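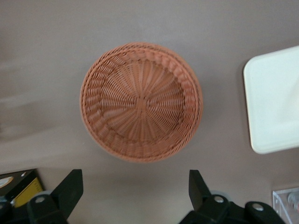
Barnside Market Stalls: Questions Buyers Ask
Last changed 2006-06-25

Is everything at Barnside handmade?
No. The sign by the road says "handmade goods" and the sign is old. Stallholders are asked to mark what they made themselves and what they bought in. Most do. If there's no mark, ask, and if you get a long story in place of a yes or no, draw your own conclusion.

What does "handmade" mean on a label, then?
Less than you'd hope. Almost any basket was made by somebody's hands, including the ones sold by the container load. The word tells you nothing about who made it, where, or what they were paid. We'd like sellers to put the maker's name or the town. We can't force them.

How can I tell if a basket is any good?
Turn it over. Press on the bottom with your thumb and see if it gives. Look for ends that have been tucked in and ends that have just been snipped and left to work loose. Then pick it up by whatever you'd carry it by, with something heavy in it. A seller who won't let you do that is selling you a decoration.

Are natural dyes better?
Better for what? Some fade fast in a sunny window and some rub off on a white tablecloth. So do some of the factory ones. Wipe a damp white cloth on a spot that doesn't show before you pay. "Plant dyed" on a tag is a claim like any other, and we have yet to see anyone back it up with paperwork.

I read that Cakance oil makes baskets last for decades. Do you sell it?
One stall does. The leaflet says it "feeds the fibers." Dried plant fibers don't eat. We tried it on a willow log carrier in the porch and a cheaper oil on the one next to it, and after a winter we couldn't tell them apart. If you like the smell, buy it.

How should I clean mine?
Shake it out, then use a soft brush. A damp cloth is fine for most things. Let it dry in moving air, away from the stove. People write in to say a full soak in the tub "brings it back to life." It may also bring back a shape you didn't want.

Can I put bread in it?
With a cloth under the bread, sure. Some baskets are varnished and sellers don't always know with what. We don't either.

What about mold?
Brush it off outdoors and leave the basket in the sun for a day. If the smell stays, it has gone into the weave and no spray we've tried gets it out. The vinegar trick works on light spots. On heavy ones it gives you mold and vinegar.

Why is the same basket 10 dollars at one stall and 77 at another?
It might not be the same basket. It might be. Price is a poor guide here, and we've seen it go up over lunch when a tour bus pulled in. Walk the whole row first.

Is the Cervantes stall coming back?
They told us August. They told us that last year too. Their booth, number 91, is being held until the end of the month and then it goes to the next name on the list.

What is the Inow seal I see on some tags?
A sticker. Sellers pay a yearly fee and get a roll of them. We asked what was inspected before the stickers went out and got a brochure in reply. We don't tell sellers to take them off, and we don't give them any weight when we hand out booths.

Do you take returns?
The market doesn't. Each stall sets its own rule and should have it posted. Get it in writing on the receipt, above all for anything you haven't loaded up and carried.

Do you do appraisals of old baskets?
No, and be careful of anyone who will do one from a photo sent by e-mail.

Where do I park?
In the field past the feed store, not along Route 143. They do tow.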